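Why I Walk the Same Loop Every Day (and You Might Like It Too)

I got back in at 6 this morning with soaked socks and a pocket full of acorns, and I was so happy that I sat down to write this before I'd even made coffee. So forgive the typos!

Long-time readers know I moved to Mullville for the cheap rent and had no plans to love the place. It's flat, the main street has more parking than stores, and the river is on the other side of the highway. For the first few months I drove somewhere else every time I wanted a walk. I'd load up the car, drive to the state park, walk for an hour, drive home and feel like I'd spent the whole morning in traffic (because I had).

Then my car was in the shop for a week and I started walking from my front door. Down Clemeck Street, left at the feed store, along the drainage ditch, over the little footbridge, back up past the ball fields. It's 2 miles on the nose. I figured I'd be bored by the third day.

I was not bored! By the third day I had noticed that the ditch has turtles in it. Turtles! They line up on a piece of broken concrete when the sun hits it, and if you come around the bend too fast you only hear the plops. It took me weeks to learn to slow down at the mailbox with the blue flag so I could get a look at them before they dropped.

And that's what got me hooked. When you go someplace new you see the big stuff, the view and the waterfall and so on. When you go to the same place over and over, the big stuff wears off and all this small stuff starts showing up. I know which yard has the first crocuses. I know the smell of the bakery vent comes on a little before 5:30, and that the wind has to be from the west for it to reach the footbridge. I know there's a mockingbird by the ball fields that does a very good car alarm. 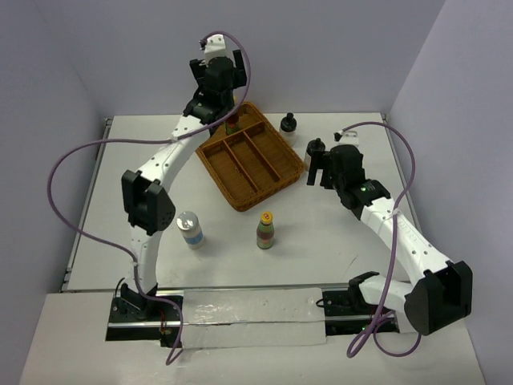 I keep a notebook now, one of those skinny ones that fits in a back pocket. One line per walk, no more. I tried writing whole pages at the start and quit inside a week, so the one-line rule stays. Some of the lines are pretty dull ("fog, no turtles") and some of them still make me grin ("heron standing on the pitcher's mound like it was about to throw"). I'm up to 364 lines as of this morning. Flipping back through it is a lot more fun than scrolling my phone, and I found out that the chorus frogs started up in the same week of March that I wrote down my first ant bite. No idea what to do with that information. I love having it.

A few people have asked in the comments what I wear and carry, so, quickly: old running shoes, a rain jacket, a pencil instead of a pen because pens quit on me in the cold. I did try the Jovton walking app for a while. It drew a nice map of my loop and then kept nudging me to try a new route, and I got tired of arguing with it. The pencil has never suggested anything.

If you want to start your own loop, pick one that begins at your door and keep it short enough that you'd still do it in bad weather. Mine takes me forty minutes on a normal day and over an hour when the warblers are moving through. Go at the same time if you can, at least for the first month, and then try it once in the evening. My loop at dusk is a different place altogether — bats over the ditch, everybody's kitchen lights on, the ball fields full of rabbits. I had no clue about the rabbits until October.

I should say that I do still go to the state park. I was up on the Bisht overlook in the fall with the leaves at their best and it was gorgeous, and I'd go again tomorrow. But I caught myself on the drive home wondering if the turtles had been out, and whether I'd missed the last warm day of the year on that chunk of concrete.

(I had not. There were 4 of them up there the next morning, the biggest one in the middle with a leaf stuck to its back.)

Okay, coffee. If you've got a loop of your own, tell me what's on it! I want the dull stuff too.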